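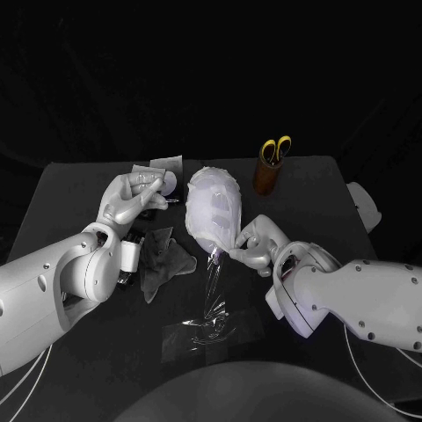

The Kistano at its work table, with yellow-handled scissors standing at the back

The Kistano is a two-armed tabletop robot built at the Sotcombe shared workshop by Abelardo Arboleda and other members. It consists of a pair of white jointed arms, each ending in a multi-fingered hand, which reach over a dark gray table from opposite sides. The robot is used for handling small household objects and is not offered for sale. The name refers to the whole station, including the table and its backdrop, although members often use it for the arms alone.

Background

The Sotcombe workshop opened in 2010 in a former upholstery shop and was at first used mainly for woodworking and bicycle repair. Arboleda joined as a metalworker and later ran the electronics bench. His first arm, known as Plastgate, had a simple two-jaw gripper and was meant to hold parts for soldering. It was slow and tended to sag when left extended. The elbow motor failed twice, and the arm was taken apart for its power supply and fasteners.

Work on the Kistano began the following March. Arboleda wanted a machine that could hold an object with one hand while doing something else with the other, a task for which Plastgate was not suited.

Design

The arms are covered in smooth white shells with small screw holes along their length. The shells come off in sections, so a joint can be reached without removing the whole arm. An early set was fastened with clips, but these worked loose and were replaced by screws. The left and right shells are mirror images and cannot be swapped.

Thin white cables run down from beneath the arms toward the near side of the table. In the first layout they were tied tightly to the forearms, which limited movement at the wrist. They now hang with some slack.

The hands have jointed fingers and a thumb. The left hand can pinch a thin, soft item such as a crumpled tissue between its fingertips while the right stays raised and partly curled.

The backdrop is black fabric. It was hung after the vision software, called Mavromatis, had trouble separating the white hands from the painted wall behind them. 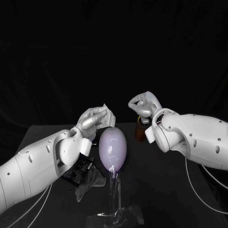
Control software

Mavromatis was written by members of the workshop and is currently at version 7. It handles camera input, joint limits, and the timing between the two arms. Version 2 was the first to move both arms at once. Earlier releases moved them in turn, and a hand often had to wait in place until the other had finished.

The settings file holds 47 entries, most of them joint limits and finger closing speeds. Light objects that roll or tip are given a slower closing speed than flat ones.

Maintenance

The finger joints are checked before each session and the shell screws once a month. Spare shell sections are kept at the electronics bench, along with the surviving parts of Plastgate. The original clips are still in use in the workshop as cable holders.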